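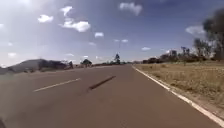

Carriageway with dashed lane marking, edge line and a dark strip of debris on the surface.

Bronorora introduces automated road inspection on the Claltia contract

2021-07-26 - Highway maintenance contractor Bronorora has put automated surface inspection into regular use on its Claltia contract. The system, named Primar, replaces the daily drive-through survey previously carried out by two-person crews. It was developed with the engineering firm Nwankwo under a supply agreement signed last November.

Primar records the carriageway ahead of the unit and sorts what it finds into 4 classes: debris, surface damage, worn markings and edge defects. Each finding is given a position and a priority and is sent to the control room, where an inspector accepts, changes or rejects it. No work order is issued without that step.

The trial stage covered 2642 km of recorded carriageway, including repeat passes over the same sections. Debris was the main subject of the trial. Tyre fragments and similar dark objects are hard to tell apart from patch repairs, sealed cracks and shadows, particularly in low sun, and early versions of the software raised too many false reports on older asphalt. The detection settings were changed twice before the system was accepted.

"A strip of rubber on a grey surface is a small thing to look for at speed," said Subbarao D'Souza, technical lead at Nwankwo. "We set the system to report when in doubt. That gives the inspectors more to reject, and we agreed that with them at the start."

Changes to working arrangements

The contract employs 56 people in inspection and maintenance. No posts have been removed. Inspection staff who used to spend the greater part of a shift in a vehicle now work from the control room for two shifts in every three, and go out on the third to check reported defects on site. Job descriptions and pay grades have been revised, and the new grades apply to all inspection staff from the date they complete training.

Training takes 3 days. It covers the review screen, the priority rules and the procedure to follow when the system is out of service, in which case the crew survey is resumed at the next shift.

Debris removal is still done by hand, under the existing traffic management rules. Crews now leave the depot with a position and a recorded view of the object, and can choose tools and vehicle accordingly. Stopping on the carriageway to confirm an unclear sighting is no longer part of the inspector's duties.

"The drive-through survey was long hours of looking at road, with one person driving and one writing," said Ludivine Coste, inspection supervisor. "The looking is now done at a desk. Some of my staff prefer it and some miss the vehicle, so the rota keeps both."

Annick Riviere, who represents employees on the contract, said staff had asked for written limits on how recordings are used. "Recordings are for road condition. They are not to be used to judge how a person drives or how fast a crew works - that is in the agreement."

Next steps

Night inspection is not included in the current stage. Bronorora will decide on it after a review of daytime results in November. Drainage covers and road signs remain on the manual inspection schedule.

Press contact: Gaëtan Bouvier, Bronorora
Technical enquiries: Lucienne Roussel, Nwankwo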